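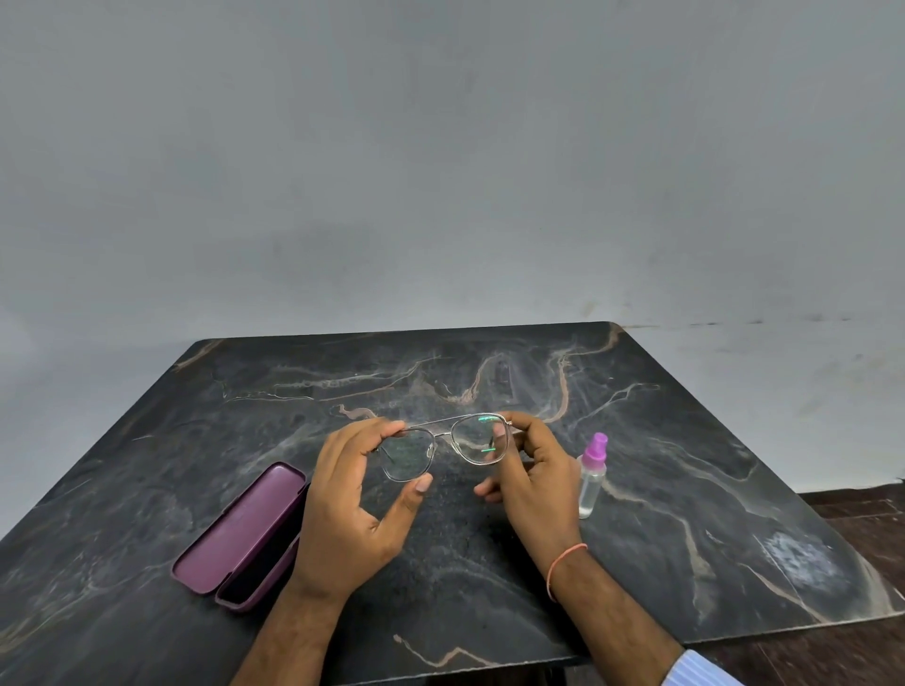 What should the lenses be wiped with after the rinse?

A clean cotton cloth, washed without softener and kept in a closed bag until it is needed. Paper towel is only for the table.

26/12/2021

Spectacle bench, notes on cleaning and small adjustments

I write this partly for myself and partly for Kirsty, who will take over the bench in January. Kane asked that we put down what we do at every step, since three people are doing it in three ways and the customers get different advice from each of us.

Cleaning first. My order is now the following. Rinse both sides of the lenses under lukewarm water, with the glasses held by the bridge. One small drop of washing-up liquid on the fingertips, the plain kind with no hand cream in it. Rub the lenses, then the nose pads, then the inside of the temples where the skin grease sits. Rinse again until the water runs off in a sheet. Shake gently, then the cloth.

I used to begin with the dry cloth and I have to admit it was a bad habit. Zoia put one of my old practice lenses under the magnifier and there were fine scratches, all of them in small circles, exactly the way my thumb goes. So: no dry wiping. If there is no tap near, use the spray (Sedo, the blue bottle in the drawer) and let it stand a moment before touching.

Holding. The frame should be held on the same side as the lens which is being wiped. If I hold the left temple and rub the right lens, all the force goes through the bridge, and thin metal bridges bend from this. Fingers over the top of the rim, thumb underneath, and support the lens between them. When I look for smears I hold with both hands near the rims and keep the glasses low over the table, so that if they slip they do not fall far. Do not put them down with the lenses touching the stone. Marble feels smooth but it collects dust and the dust is what scratches.

About the table. Analyn does not like to work on the marble and I understand her, a small screw is very hard to find among the veins. I like it because it is cool, it wipes clean quickly and dark stone behind a lens shows the lint much better than a white sheet does. Our agreement for the moment: cleaning and inspecting on the marble, anything with a screwdriver on the felt tray. Whoever uses the tray shakes it out afterwards over the bin and not over the floor.

No vinegar on the marble, please. Marama told me of this when I was already holding the bottle. It takes the polish off the stone and leaves dull places which do not come back by wiping. A damp cloth is enough, and a dry one after.

Inspection. Tilt the lens slowly against the window and look at the reflection, first front surface, then back. After this look through it to something with a straight line, the door frame for example. I write down only what I can find again on a second look. Things I confused at the beginning:

Water marks — they go away with a second wash.
Coating damage — looks like a very fine net, does not go away with anything, usually from heat. Tell the customer, do not continue rubbing.
Glue from the price sticker — a little more washing-up liquid and patience. Not acetone! On some plastic frames it makes the surface white and there is no repair for this.

Nose pads. Green deposit on the screw side means the pad should be changed, cleaning is only for a short time. We have 44 pairs of the soft silicone pads in the Okard box, push-in and screw-in types mixed together. I started to separate them and did not finish. The push-in ones are in the lid.

Screws. Two turns loose on the right hinge is the most common fault we see, and it is nearly always on the hand side which the person uses to take the glasses off. Tighten until the temple falls slowly by itself, then stop. I went too far on a Csizmadia frame last month and the thread was finished. Kane drilled it out, which took him the whole afternoon, and he was polite about it.

Cloths. The Vivby ones come in a pack of 100 and they are good for the customers to take home. For the bench they are a little small, my fingers go over the edge and touch the lens. I cut an old cotton sheet into bigger squares and washed them at 60 degrees, and they work better for me. Marama prefers microfibre. Both are fine if they are clean, and a cloth which has fallen on the floor goes to the wash, also when it was only one second.

Ultrasonic bath. I am still not sure. For metal frames without coating problems it is excellent, it removes dirt from the hinges that I can't reach with the brush. For old lenses, for wood and for anything glued with stones we should leave it alone. Zoia runs it for two minutes and I have been doing less. I would like that we try it together on the same kind of frame and then write one time on the lid.

What we say to customers. Please keep it short: water, a drop of soap, clean cloth, and the case when they are not on your nose. Not the shirt. Not the kitchen paper. Not on the dashboard of the car in summer. Kirsty asked if we may say something about pre-moistened wipes. I would say they are acceptable for travelling, after blowing the dust off.

To do:
finish sorting the Okard box
order the small brush with soft hair, the present one is losing hair into the hinges
label for the vinegar bottle, or move it to the kitchen
ask Analyn where the second magnifier went
wash the cotton squares again, separately from the towels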